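Gusico hand-held grippers, any good?

Uststead77
Anyone used the Pruvent kit? Pair of grippers with marker cubes, 2000 for the set. We want to record table tasks with it.

vilmos_hegyi
Had ours out in September. Pads grip bags fine.
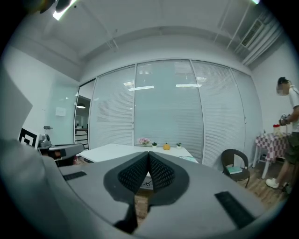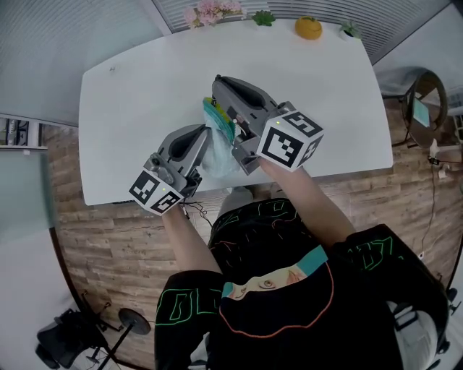
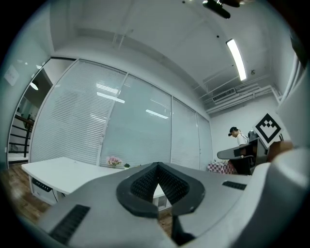 Cables are my only moan. Replacement pads are 80 a pair.

farkas
Too dear for me. You could print the bodies yourself.

vilmos_hegyi
Disagree, I tried that and the jaws flexed.

Uststead77
Does the price include both cubes?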